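Nondale table review, after one long winter of using it for everything

I bought the Nondale in February to replace a glass table I had hated for years (fingerprints, the clunk of every mug, a toddler nephew with a metal spoon). It cost me $506 with delivery from Mwakalinga, and I'd been going back and forth between this one and the Medo, which is cheaper but has those skinny legs that splay out and catch your toes. I have caught my toes on enough furniture!

It comes in two boxes. The legs are in one, the top is in the other, and the top is heavy enough that I'd want a second person. My brother-in-law Taha Soliman came over on Sunday morning and we had it standing before lunch, with a break for coffee and an argument about whether the instructions were upside down. (They were. So was the table at that point, so it sort of worked out.) The bolts all lined up except one on the left leg, which needed a good shove. There's a little hex key in the bag but it's soft and starts rounding off fast — use your own if you have one.

What I like: it doesn't wobble. I knead bread on it, my daughter does her homework with her whole body weight on one elbow, and it just sits there. Four of us eat comfortably and six is fine if everybody likes each other. The edges are rounded enough that I've stopped wincing when my nephew runs past.

What I don't like so much is the crossbar underneath. It's right where my feet want to go, and if you're tall you'll be kicking it all through dinner. The Mavex my sister has leaves that space open and I'm a little jealous. The felt pads that came with mine were also useless, and they slid off within 17 days. I bought the stick-on kind at the hardware store and those have stayed put.

Oh, and the chairs that match are way too expensive for what they are. I sat in one at the store and went home with none. My old ones look fine with it.

Would I buy it again? Yes, I think I would, but I'd look hard at the color in my own kitchen light before picking the palest finish like I did. I'm used to dark furniture and it took me a while to warm up to something this blond. The grain is what won me over. It's very fine, thin tan lines packed close together, and you hardly notice it until you lean in. Where the light hits, though, the wood goes almost white and a bit washed out, so if you have strong overhead lights like mine, expect a bright streak and maybe go one shade darker.

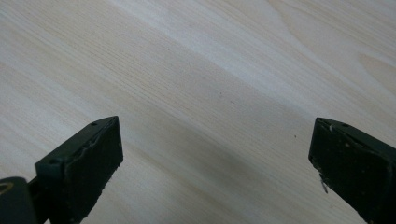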